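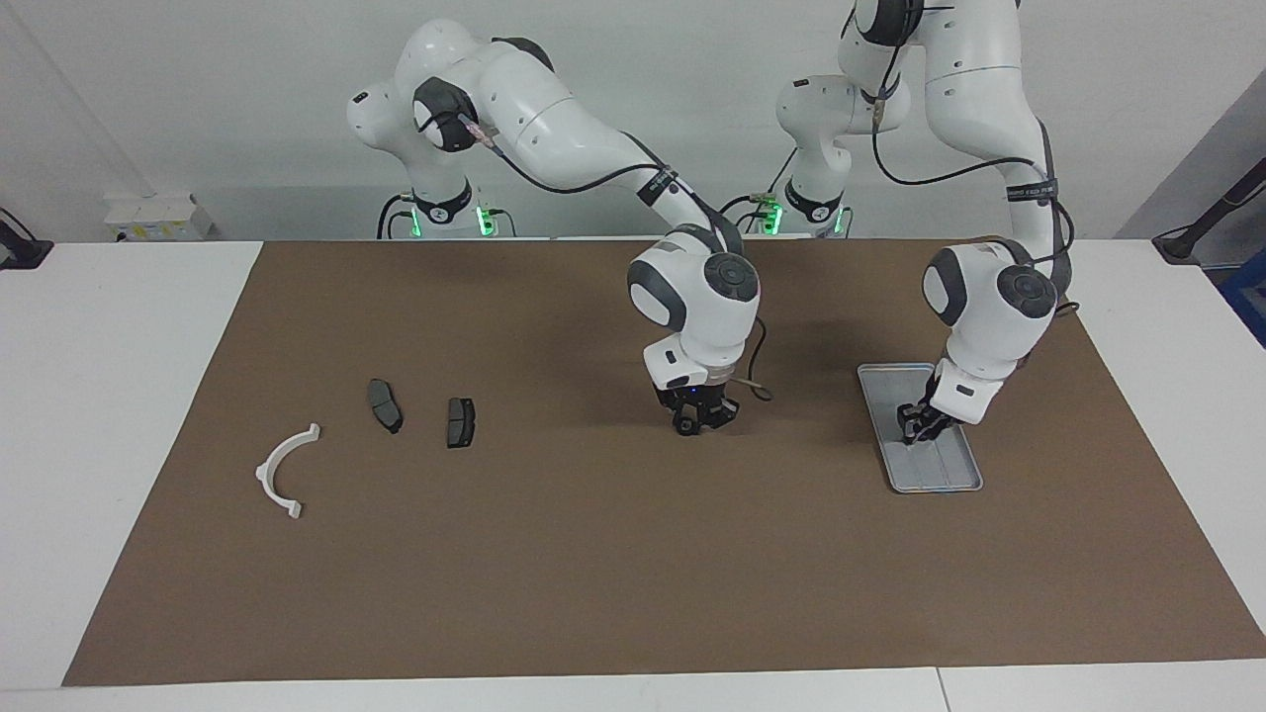 Bench Tips for Working Next to the Arms

By Jeanie Semple

When the two arms went in on the brake bench at Durkau, I had been packing parts by hand for 20 years and had my own way of doing every blessed thing. I kept most of it. What did change was the bench, and how the rest of us keep house around it, so I have put down what works for us in case your shop is getting ready for the same.

Cover the table with brown paper

Plain heavy paper, one big piece, trimmed so a strip of the white tabletop shows along the front. Dark brake pads and white plastic brackets both show up nicely against brown, which is kind to tired eyes at the end of a shift. Tape the underside – never the top, where a corner can lift and catch a part. We change ours when it gets greasy, and the old sheet goes under the drip pans at the Maldonado building.

Spread the parts out

My old habit was to stack pads in a neat little tower by my left hand. The grippers want each piece by itself, with bare paper all the way around it. I grumbled over this for most of January, and then I noticed I was doing it at home with the cookie cutters. If two pads are touching, slide them apart before you start the run.

Use a shallow tray

A metal tray with a low rim and rounded corners is the best thing we have tried. The fingers can get right down to the bottom, and so can mine when I'm wiping it out. We had deep plastic tubs from Jalteck before, and they are now full of rags and doing very well at it. Empty the tray between batches and run a dry cloth along any ridges, where the dust likes to settle.

Look for the cables

Before you reach in to tidy anything, stop the run and wait until both arms are still. Then see where the cables hang. A loop by the wrist needs slack to turn, so please don't tie it back to make it look neater. I did that once, with a very nice twist tie, and had to go and explain myself.

Share out the new jobs

With less picking to do, we have more checking, and checking is hard on the neck. We swap places every 3 hours, and whoever has just come off goes to the Lutonen shelves to walk about and fetch stock. Ask for that swap early on, while the schedule is still in pencil. Ours was over 274 lines long by the time anyone thought of it, and moving people around in it took a good deal of coffee.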